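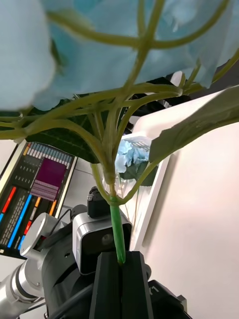

Minutes of the residents' meeting, Srithong Court

Held in the ground floor lounge on 2025-12-14. Lertchai Ongart in the chair. Apologies were received from flats 5 and 11.

1. Minutes of the July meeting

Agreed as a correct record, with one change. Under item 4, "the side gate" should read "the back gate". The side gate has never had a lock.

2. Matters arising

Bike store. The broken hasp has been replaced. Keys are held in the office and can be signed out during office hours. Two frames without wheels are still in the store and no owner has come forward. Notices will be tied to them, and anything left at the end of next month will go to the council tip.

Stair lighting. The timer on the second floor landing still goes off too soon. Culel have been out once and adjusted it, but residents on that floor said the light lasts long enough to reach the first door and no further. The chair will ask them to come back, at no charge.

Parking. No change. The bay nearest the bins is for loading only.

3. Entrance hall and lounge

The hall was painted in the autumn and the meeting was asked whether the furnishings should go back as they were. It was agreed that the long bench should return to its place under the post boxes. The umbrella stand should not, as it catches the door.

There was a discussion about flowers. Fresh flowers were tried last year and were left too long in the vase. Two residents would still prefer them and offered to see to the water. Others said the hall has no daylight and gets cold draughts, and that artificial ones would do. It was agreed to have artificial flowers in the hall and to leave the lounge windowsill free for anyone who wants to keep a pot plant there. Pot plants are to stand on a saucer. A limit of 40 pounds was set for the hall flowers and a vase heavy enough not to tip over.

The noticeboard is full of old papers. Anything undated will be taken down after this meeting.

4. Boiler and heating

Skurnix carried out the yearly service. The boiler passed, but the engineer noted that the expansion vessel is near the end of its life. The quote for a new one is 700 pounds including fitting. It was proposed and seconded that the work be done in the spring, when the heating can be off for a day without hardship. Agreed, with one against. The resident against asked for it to be recorded that a second quote should have been obtained. The chair said a second quote could still be asked for before the order is placed, and will do this.

The radiator in the lounge is cold at the top. It needs bleeding. The key is missing from the meter cupboard and a new one will be bought.

Residents were reminded not to alter the main thermostat. The correct setting is written on the card next to it.

5. Laundry room

The left-hand dryer is slow. The filter was found to be blocked and has been cleaned, and residents are asked to clear it after each load. The rota will stay as it is over the holidays. The room closes at ten at night. There were complaints of the washing machine being run later than this, and a note will go through every door.

A request for a second drying rack was agreed. It should be a folding one, as the door has to open fully.

6. Garden

The hedge along the Flunder Lane side has been cut back as far as the lamp post. The rest will be done in February before the birds start nesting. The neighbour at the corner house has asked whether the overhanging branches of the pear tree could be taken off at the same time. No objection.

The water butt leaks at the tap. It will be left empty until it is mended.

A resident asked whether the old bed by the wall could be used for vegetables. It was agreed that she may have it for one season, and that the matter should come back to the meeting after that.

7. Any other business

Parcels are being left on the stairs. Drivers should be asked to use the shelf in the porch.

The spare key to the roof door is not on its hook. Whoever has it is asked to return it to the office.

The lounge is booked for a private party on the last Saturday of the month, finishing by nine.

8. Next meeting

To be held in March in the lounge. The date will be put on the noticeboard. Items for the agenda should reach the chair a week beforehand.

Actions

Chair: ask Culel to return to the landing timer; obtain second boiler quote.
Office: notices for the bike frames; radiator key; letter about laundry hours; folding rack.
Flat 2: hall flowers and vase; clear the noticeboard.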